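Takance Pocket Diamond Tester: Owner's Guide

Section 4. Testing stones you found yourself

Read this section before you take the tester to a dig site. It covers rough, uncut stones picked up at pay-to-dig parks and mines. Cut stones in settings are covered in Section 3, and the two procedures are different enough that you shouldn't mix them.

First, a word about what you're holding. Most of the clear, shiny pebbles people carry out of a dig field are quartz. Many of the rest are calcite, glass from old bottles, or mica flakes that looked better in the sun. The tester was built to help you rule these out. It is much better at saying no than at saying yes, and you should treat any yes with suspicion until somebody with a bench microscope has agreed with it.

What the tester measures

The tip warms up and the tester reads how fast a stone carries the heat away. Diamond does this very quickly. Unfortunately, so does moissanite, and metal isn't slow either. The tester can't weigh a stone, grade it, tell you its color grade, or tell you what anyone will pay for it. You may have seen sellers claim otherwise about products that look a lot like this one. We'd ask them how.

Before you start

You will need the tester, a fresh battery, the metal stone rest with its row of dimples, the reference disc, a soft cloth, and plain rubbing alcohol.

1. Clean the stone. Rinse off the mud, wipe it with alcohol and let it dry completely. Dirt and skin oil slow the reading and can make a good stone fail.

2. Let the stone reach room temperature. A pebble that has been riding in your pocket or sitting on a car dashboard will give you nonsense.

3. Put in the battery and slide the switch to ON. The green lamp blinks while the tip warms. Wait until it stays lit. This takes about 153 seconds in a heated room and longer outdoors.

4. Set the dial by stone size. Use the chart on the back of the case. If your stone falls between two settings, use the lower one. The higher setting is more sensitive, and it is also where most false positives come from.

5. Touch the tip to the reference disc. The bar should climb past the red mark. If it doesn't, stop and go to "Tester won't pass the disc" below. A reading taken with a tester that fails the disc means nothing, however much you like the result.

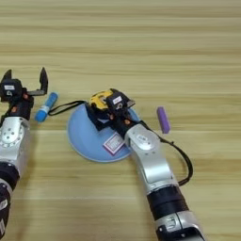

Taking a reading

6. Place the stone in the smallest dimple that will hold it steady. Don't hold it in your fingers. Your hand adds heat, and you will probably wobble.

7. Find a flat, clean spot on the stone. Rough diamonds often have smooth, slightly greasy-looking faces. A frosted or pitted face will still give a reading, but a weaker one.

8. Hold the tester by the finger grips, straight up from the surface, and press until the tip moves in slightly. Keep it there for 2 seconds.

9. Read the bar and write down what it says. Write it down even if you don't like it.

10. Wait for the green lamp to come back on, turn the stone to a different face and repeat. Take at least 9 readings in all, moving to a new spot each time.

Note: If the tester beeps continuously, the tip is touching metal. Lift it and try again. The stone rest will cause this every time, and people have been known to count the beep as a positive.

What the readings mean

All readings low: The stone is not a diamond. It's tempting to keep trying until one reading comes out high. One will, sooner or later, and it won't change what the stone is.

Mixed readings: Clean the stone again, let it cool and start over from step 5. If they're still mixed, treat the stone as not a diamond unless an expert tells you differently. Small or badly pitted stones often land here.

All readings high: The stone may be a diamond. It may also be moissanite. Natural moissanite is rare enough that you are unlikely to dig it up, but cut moissanite falls out of rings, and dig fields see plenty of visitors wearing rings. If your "rough" has neat flat facets, think about that before you call the newspaper.

CAUTION: Do not do a scratch test. Scratching glass proves very little, as quartz does it too. Do not hit the stone with a hammer either. The old story that a real diamond can't be broken is false, and a number of real ones were lost finding that out.

CAUTION: The tip is thin and bends easily. Put the cap back on between sessions. Damage to the tip is not covered by the warranty.

Getting a second opinion

Many public dig sites have staff who will look at finds for free before you leave. Use them. At Ulside Diggings the identification window is beside the wash station, and it closes before the field does, so don't wait for the last minute. Ask for the stone to be weighed and for the result in writing.

After that, see an independent gem lab if the find is confirmed. We suggest one that doesn't also buy stones. A buyer who offers to test your diamond for nothing and then names a price on the spot may be perfectly fair, but you have no way of knowing.

Check the site rules on ownership too. Some places let you keep whatever you find. Others limit the amount, want a share, or ask you to register anything over a certain weight. The sign at the gate and the back of your ticket may not say quite the same thing. Ask which one counts.

About the Grillel phone app

The tester can be paired with the Grillel app, which stores up to 990 readings along with the place and time. That part works well enough. The app also shows an "estimated value" in large type. We did not write that feature and we don't know where the numbers come from. You can turn it off under Display, and we recommend you do.

Tester won't pass the disc

Check the battery first. A weak one will light the lamp and still not heat the tip properly. Next, wipe the disc and the tip with alcohol and let both dry. Make sure the dial is on the setting printed on the disc. Move out of the wind, away from fans and air vents.

If it still fails, send the tester to the Villanueva service counter with the repair card from the back of this guide. Please don't file or sand the tip. We can tell.

Section revised 28/09/2024. Replaces the loose sheet packed with earlier testers, which gave the wrong dial setting for small stones.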